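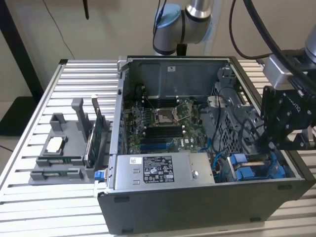 The Dell tower on the rail table at Flasstead, with the parts fixture to its left.

Progress report to the Anley Fund
Project: Lulutar, learning to service desktop computers from demonstration
Prepared by Dušan Polák, with the data sections by Lahcen Soliman
24 Apr 2019

Dear friends at Anley,

Thank you for your patience with us over the winter, and for the very kind note that came with the second payment. It has been a busy stretch at Flasstead and we are glad to have a good deal to tell you. As before, we have tried to write this so that the members of your panel who don't work with robots can follow it, and Lahcen has kept the tables for the annex, where those who like tables will find them.

Where we are against the plan

You will remember that the grant asks us to do one thing above all: to find out whether a pair of robot arms can learn to take apart and refill a desktop computer by following demonstrations given by people, without anyone writing out each movement by hand. We promised you 2000 demonstrations by the end of the project, covering 18 separate tasks. The tasks go from the easy (lifting a memory module out of its holder) to the ones we still argue over at lunch (seating an expansion card, or getting a cable out of the way without pulling on anything it is attached to).

Recording has now started on all 18 tasks, and that puts us a little ahead of the schedule we sent you. The total count is behind, and we would like to be plain about that. We spent longer than we meant to on the fixture, the gray printed piece that holds the small parts beside the computer. Our first version let the boards lean, and a leaning board meant that the arm was learning to cope with our bad fixture when we wanted it to learn about the computer. Pešek, the small workshop that does our printing, went through 3 versions with us and was wonderfully good-humored about it. The one on the table now has grooves for the memory-type boards and an upright slot for the card, and we are very happy with it.

Cables

We had written in the proposal that cables would be "a moderate difficulty." Well! They have taken up more of our thinking than everything else in the case put together. A card or a memory slot stays where it is. A cable lies one way in the first demonstration and another way in the next, it hides what is behind it, and it moves when its neighbor moves.

So we changed the method. In the old arrangement the learning program saw only the pictures from the fixed camera, and it did quite nicely on the parts that sit out in the open. Down beside the drive bays it was more or less guessing. We now give it the close view from the gripper as well, and we ask it to choose its next short movement from the two views together, looking again after each one.

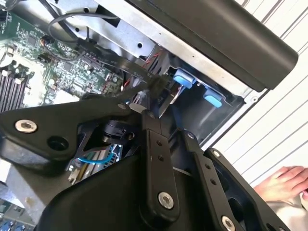

Close view from the gripper camera as the finger reaches toward the cabling and the drive bay.

The other change was Lahcen's idea, and it is one we are rather proud of. When a person is giving a demonstration, we now ask for a certain number of deliberate near misses: come in a touch too far to one side, stop, back away and come in again properly. Our earlier recordings were all so tidy that the program had never met a small mistake and had no notion of what to do after making one of its own. It would drift a little, and then a little more, and end up pressing politely against the side of the case. With the corrections mixed in, it backs off and tries again much more often.

We tested this on 200 runs, half with the old training and half with the new, with the cables laid afresh before every run. The new training did clearly better at reaching a cable near the drive bays and moving it aside. It made little difference on the memory tasks, where the old training was already doing well. We would ask you to read this as an encouraging early result from one kind of computer on one table. The figures for each task are in the annex, including the two tasks where the new training came out slightly worse. Lahcen suspects that we overdid the near misses on those, and he is recording a fresh set with fewer of them.

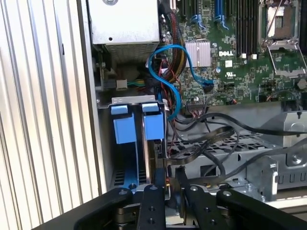 We have also learned something about how much the people giving the demonstrations matter. Those who have repaired computers before tend to move quickly and take short cuts that make perfect sense to a human hand and very little sense to two stiff fingers. Newcomers are slower, and at first we thought of their recordings as the weaker ones. When Lahcen trained on the two groups separately, the slow recordings gave the steadier results on nearly every cable task. We now give everyone the same short practice period and ask them all to pause before contact, and the recordings have become much more alike.

What has not gone well

Two matters. The first is the processor socket. Its lever is thin and springy, and we have not yet found a way of gripping it that we would trust with a board we cared about. We have left that task in the plan, but we would like to talk with you about whether it should count toward the 18 or be reported separately as a harder problem.

The second is sorting. Each recording has to be watched and marked by hand as good, usable or spoiled, and we badly underestimated the hours. Dušan has been doing a good part of it in the evenings, which can't go on forever. We would like to move a little money from the travel line, where we have spent almost nothing, to pay for help with this. A one-page request is attached, and no increase in the total is needed.

Plans through June

We mean to finish recording the cable tasks first, while the people who know them best are still with us, and then go back to the expansion card. After that we will bring in a second model of computer that the program has never been trained on, and see how much of what it has learned carries over. We expect it to be humbled, and we will report whatever happens. The recordings themselves will be shared with the other Lulutar partners once the sorting has caught up.

If anyone from the panel would care to come to Flasstead and try giving a demonstration, please do let us know. It is harder than it looks and rather good fun, and we would be delighted to have you.

With warm thanks from both of us,

Dušan Polák and Lahcen Soliman

Attached: annex of results by task; request to move funds between budget lines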